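Destedthorpe Heritage Grain and Mill Stays
Progress report to the Lakelent Fund for Rural Travel, 2022-10-14

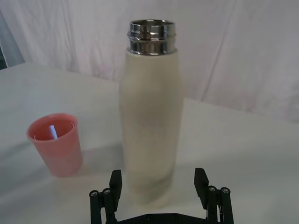 Junpei Sakai wrote to us after reading our spring letter to say that he liked the idea of guests sleeping above a working mill very much, but that he couldn't quite see what they would do with themselves once the flour was ground and the photographs taken, and would we please say more about the afternoons. It was a fair point, and it has been in our minds all season, so I have tried to let this report answer him as well as the questions on your form.

First of all, thank you. I know reports are meant to get down to business, but it has been such a full and happy few months that I would feel rude leaving it out. When your letter came we had a mill that turned, a miller's loft with a good roof and no beds, and a field of old wheat that three or four local families grew mostly out of stubbornness. We now have paying guests, and one or two of them have already written asking to come back.

The loft

The loft opened later than we promised. The delay was the stairs. The old ones were steep enough that the insurance inspector went up them once and came down backward, and after that there was no talking anyone into leaving them alone. We had budgeted for a handrail and ended up with a new flight, built along the north wall where the sack hoist used to hang. The hoist has been moved to the ground floor and cleaned, and guests seem to like it there, particularly children, who ask whether it can lift them. (It cannot, and there is now a small sign.)

There are 4 beds in the loft, in two rooms with a sitting area between them. We had planned for more, but once the frames were in it felt like a dormitory, and the guests we hope to attract are couples, parents with a child or two, and older people who grew up on farms and want their grandchildren to see one. The sitting area has a table by the window that looks down on the mill race, and I think more pleasant hours have been spent at that table than anywhere else on the property.

Heat is still a worry. The stone walls were a blessing in July and were already less of one by the end of September. We have put thick curtains over the race-side windows and bought extra blankets from the weaving shop in Veston, which was glad of the order. If the fund will allow it, we would like to move what is left in the signage line over to a second stove before December. I have put the request on the separate sheet.

The milling days

We ground in front of visitors all through the season, and this is the part of the project that has gone best. Yasuo Ueda has run the stones for us and has turned out to be a natural teacher, which I say with some surprise, as he told me in March that he would grind anything I liked as long as he didn't have to talk to anyone. By June he was letting guests feel the meal as it came off the spout and asking them whether it was too coarse. They would say they had no idea, and he would tell them to rub it again, and most of them got it in the end.

Over the season 800 visitors came through the mill on open days, counting everyone who signed the book by the door. Children under five were not asked to sign, though a good many did so anyway, mostly with drawings. The busiest day was the harvest open day, when the line for bread went out through the yard gate and we ran out of butter before noon. We borrowed some from the cafe across the green and have since paid them back in flour.

The afternoons

This brings me to Mr. Sakai's question. In our first plan, the afternoons were going to be a guided walk to the wheat field and back. We tried it for a few weeks and it was perfectly nice, but the field is ten minutes away, and wheat in May looks to most people a great deal like grass. People were polite and back at the mill by three o'clock, wondering what came next.

So we made two changes. The first was to let the growers lead. Now whichever family is working that day takes guests into whatever they are doing, whether it is walking the rows to pull out stray rye, mending the fence on the lower side, or sitting in the barn cleaning seed with the old hand-cranked fanning mill. Guests have loved the seed cleaning above everything. I would never have guessed it. There is a rhythm to turning the crank while someone else pours, and people settle down to it and talk, and two hours go by.

The second change was the baking. We had thought of bread as something to sell, but the growers' kitchens turned out to be where the interest was. We now offer an afternoon at the big oven behind the mill, where guests make their own loaf from the flour they watched being ground that morning. We borrowed the shape of the afternoon from a dinner that one of our growers cooked for the whole group in the spring, a Mughal menu she had learned from her mother-in-law, with flatbreads made from our own wheat. The flatbreads were the talk of the village. They bake quickly, they forgive beginners, and they have now replaced the tin loaf for any group with small children in it. She has been kind enough to write the recipe out for us, and we pay her for each afternoon she leads.

What it has meant for the growers

You asked us to be plain about money reaching the farms, and I will do my best. Before the project, the old wheat went to one buyer, who took it late and paid for it later. This year the mill bought the whole crop at a price agreed in advance, and paid on delivery. The growers were also paid for each afternoon they hosted. For one of the smaller farms the hosting came to more than the wheat did, which has led to some lively conversation about what exactly they are farming.

We have 23 acres promised for next year's sowing. Most of it is land that has grown this wheat before, with one new field on the Veston side belonging to a couple who came to the harvest day as visitors and stayed behind to ask about seed. I would be pleased with that even if nothing else had happened all year.

I should add that hosting is tiring. At our September meeting the growers told us, gently but clearly, that having guests along in the last week before harvest had been too much. They were right. Everyone was short of sleep and watching the sky, and a couple of visitors were left standing about for an hour while a belt was replaced. Next year we will close the field visits for that week and keep guests at the mill, where Mr. Ueda says he can find plenty for them to do.

What did not go well

The booking page gave us trouble from the start. It would let two parties take the same room if they booked within a few minutes of each other, and twice we had to telephone a family and apologize. Both were very gracious, and one came later in the month instead. We have gone back to taking bookings by phone and e-mail, with a paper calendar on the kitchen wall, and there have been no mix-ups. It does mean that someone has to be near the phone, and for most of August that was me.

The bus has not worked out either. We had hoped that visitors could come out from Lakelent without a car, but the last bus back leaves before the bread is out of the oven. I have written to the bus company and received a courteous reply saying that timetables are reviewed in the new year. In the meantime we have been meeting guests at the station when we can, in my own car, and I have not charged the mileage to the grant.

The leaflets arrived with the old phone number on them. That was my mistake, as I passed the proof late one evening without my reading glasses. We have corrected them by hand.

The months ahead

The mill will keep grinding through the winter on a smaller scale, mostly for the two bakeries that have begun taking our flour. The loft will close to guests once the frosts set in, unless the stove is approved, in which case we would like to try a few weekends in December with baking in the afternoons and the fanning mill set up indoors. Several of this summer's guests have asked about it already, and I have promised to write to them either way.

We would also like to dress the stones properly. They have not been fully dressed in many years, and Mr. Ueda can hear it even if the rest of us can't. He would like to do it slowly, over the winter, with one of the growers' sons learning alongside him. The boy is keen and has good hands, and it would be a comfort to know that a second person in Destedthorpe could do the work.

The accounts are attached, along with the stove request and a copy of the visitor book's comment pages, which I hope you will find time to read. You would be very welcome to come and see us before the loft closes. Please telephone first, so that I can write you on the calendar and ask for the oven to be lit.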